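别再往铁盒子里乱扔东西了,也别急着扔掉铁盒子

2024年10月30日

先说结论,我赶时间。家里、办公室、仓库,凡是放杂物的地方,用旧的金属箱就够了,不用买新的,不用买带格子的,更不用买那种一套六个颜色渐变的塑料收纳。

我知道这话不讨喜。现在打开哪个购物网站都是收纳。透明的,带盖的,带轮子的,能叠的,能抽的。Curkero那套抽屉盒,我二月份买过,前后花了快3000块,连柜子带盒子。用到夏天,抽屉轨道掉了两条,盖子裂了一个,客服让我补拍零件,零件比盒子贵。算了。

后来换成什么?楼下小厂搬走,处理旧料箱,灰的,敞口,20块一个。漆掉得差不多了,底上全是划痕。我拎了两个上来,放在工作台上,一前一后。到现在没坏过。也没什么可坏的,就一块铁皮折起来的东西。

朋友来看,第一句都是:这么旧,不重新刷一遍?

不刷。刷它干嘛。划痕是用出来的,漆是磨掉的,里头装的东西又不看墙面颜色。刷一遍新漆,头一个月你舍不得往里扔东西,第二个月开始心疼,第三个月和原来一样。这个过程我在塑料盒上已经走过一遍了,不想再走。

再说分类。这才是我真正想吵的。

收纳博主的讲法,一个盒子一类东西,贴标签,标签还要打印,字体要统一。听着很对。做起来呢?你手里拿着一个不属于任何一类的小东西,站在一排盒子前面,站半分钟,最后放进"其他"。三个月后"其他"是最满的那个盒子。我家Hamdy的标签机就是这么闲下来的,纸还剩大半卷。

我的做法很土:一个箱子收,一个箱子空着。

收的那个,什么都可以进。杯子,玩具零件,喝完的易拉罐,甚至厨房里顺手带过来的一个甜椒。对,吃的和罐子混在一起,我知道有人看到这要皱眉头。可这是中转,又不是储藏。东西进去是为了当天出来的。罐子去回收,甜椒去冰箱,杯子去水池。箱子只管一件事,让它们先离开桌面,离开地板,离开沙发缝。 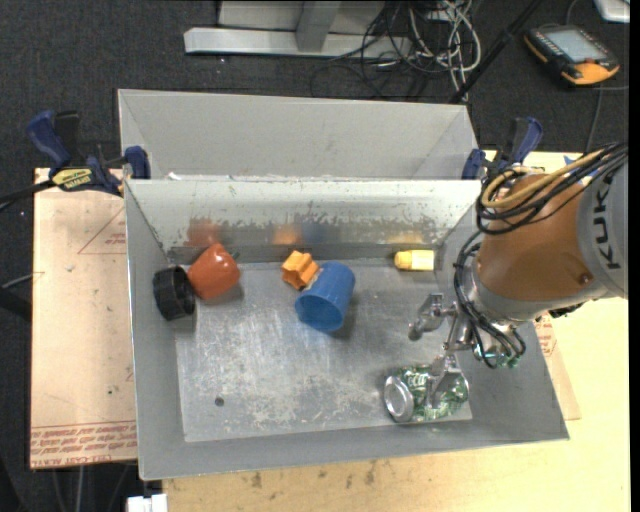

空着的那个更重要,偏偏最难做到。人看见空的容器就想填。我妈是这样,我也是这样,同事也是。空箱子放在那里不到一个礼拜,里面就会有一把不知道哪里来的螺丝,一团充电线,一张想留又没想好为什么要留的说明书。所以我给自己立了个规矩,前面的箱子没清完,后面的不准动。后面的箱子是用来倒腾的,清的时候把要留的挪过去,剩下的处理掉,再挪回各自的地方。做完两个都空。

听起来麻烦,其实六分钟左右。我掐过表。

有人会讲,敞口的不好,落灰。落啊。可是有盖子的后果你们也清楚,盖上就等于忘了。我去年清一个Iltach的带盖整理箱,搬家以来没开过,里面有两袋过期的面粉,一只单独的手套,还有一张我找了很久的保修卡,保修期当然也过了。盖子这个东西,挡灰是顺带的,主要作用是让人心安理得地不管。

敞口就没这个待遇。走过去就看得见,看得见就烦,烦了就收拾。我要的就是这点烦。

还有一条,浅一点好。深箱子底下那层永远是死的,你翻到一半就不想翻了。浅的,东西铺一层,不叠,一眼扫完。什么时候开始要叠了,就说明该清了,不用设提醒,也不用装什么app。(Drasix那个打卡整理的app我也装过,连续打卡42天,家里照样乱,因为打卡的时候我在拍照,没在收拾。)

当然金属箱有它的毛病。重。边角要自己摸一遍,有毛刺的拿锉刀锉掉,家里有小孩的尤其注意。杯子扔进去声音很响,半夜不要干这事。放木地板上要垫东西,不垫会刮,别问我怎么知道。潮的地方会生锈,卫生间就别放了,这一点塑料确实赢。还有底上有孔的,小零碎可能漏下去,垫张硬纸板就行。

厨房生食我也不建议长期这么放。甜椒进去十几分钟没什么,肉不行,开了封的东西不行。常识的事,但是评论区每次都有人问,先写在这里。

说到底我反对的也不是收纳用品,是那种先花钱再收拾的顺序。很多人家里乱,第一反应是下单,等快递,拆快递,家里多了三个纸箱,然后研究怎么组装,组装完累了,东西还在地上。那天的精力已经用在买和装上面了。你要是真想收拾,先随便找个敞口的东西,脸盆也行,纸箱也行,把桌上的全扒拉进去,然后一件一件往外拿。拿完了再想还缺什么。多半不缺。

至于好不好看。旧铁箱是不好看,灰不拉几,一块一块的。但东西清完以后桌面是干净的,桌面干净了谁还盯着箱子看阿。我现在家里最难看的两样东西就是它俩,也是用得最多的两样。

塑料那套还在阳台上堆着。有要的自己来拿,轨道坏了两条,前面说过了,柜子是好的。

先写到这,锅里还有东西。错别字回头在改。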